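The Great Parcel Swap is back, and it's bigger

26/12/2019
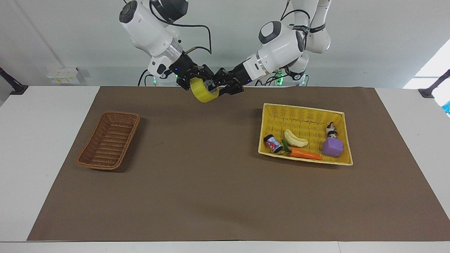 If you were on this list last winter you'll remember the parcel swap, and if you weren't, oh, you are in for a treat. The idea is very simple. You sign up, you get the name and address of a stranger, and you mail that stranger a box of things you love from where you live. Somebody else does the same for you. We had so many happy letters after the last round that I started planning this one before I'd even eaten everything in my own box (a jar of pickled green tomatoes, a bag of blue cornmeal and a hand-drawn map of a town I had never heard of and now badly want to visit).

This time there are 200 places! Sign-ups open with this newsletter and stay open until they're gone. Reply with your name, mailing address, anything you can't eat, and one thing you're curious about. That last bit matters more than you'd think. Last time Nimal Sivakumar wrote "old train timetables" and his partner found him a whole envelope of them at a yard sale, along with a conductor's punch that still works. He has been punching holes in his grocery receipts ever since.

The spending limit is 20 dollars, not counting postage, and please do stick to it. Some of the best boxes last winter cost next to nothing. I'm thinking of the one with pressed leaves from every street on the sender's walk to work, each one labeled in pencil, and the one that was mostly recipes copied out of a grandmother's notebook, butter stains and all.

Now, packing. We did have a few sad arrivals, so a word on that. Pick a box that's only a little larger than what goes in it. Wrap anything glass on its own, then put it in the middle with something soft on every side. Crumpled newspaper is great, and your partner gets to read your local paper too, which I think is half the fun. Jars go inside a zip bag, lid taped down. Shake the box gently before you close it, and if you hear anything move, add more paper.

For closing up, use real packing tape, the wide kind. String looks lovely and the post office hates it. Run the tape along the center seam and then across both ends so it makes a capital H, top and bottom. Fold over the end of the roll when you're finished and you'll thank yourself next year, when you don't have to pick at it with a fingernail for ten minutes. Write the address straight on the box as well as on the label, and tuck a slip with both addresses inside before you seal it. One box lost its label completely last winter and got home only because of that slip.

A few things that don't travel well: chocolate to anywhere warm, soft cheese to anywhere at all, scented candles packed next to cookies. I ate the cookies anyway. They tasted of lavender and a tiny bit of soap.

You'll get your partner's name within 13 days of signing up. If you haven't heard from me by then, check your spam folder and then write to me, I really don't mind. Once you've mailed your box, send me a quick note so I can tick you off the list. And when yours comes, please write to the person who sent it! A postcard is plenty. Several pairs from last time are still writing to each other, and 2 of them are meeting up in May to walk a stretch of coast that one of them had put on a postcard.

I'd love to print more box stories in the next issue, so if you kept your list of what was inside, send it over. I'm especially hoping to hear from whoever got the accordion sheet music and whether the neighbors are still speaking to you.

Sign-up is by reply to this email, one place per household, kids very welcome with a grown-up's help. I've already started my box. So far it has a bag of hickory nuts in it and a pair of mittens I may have to unravel and knit again, the left thumb is enormous.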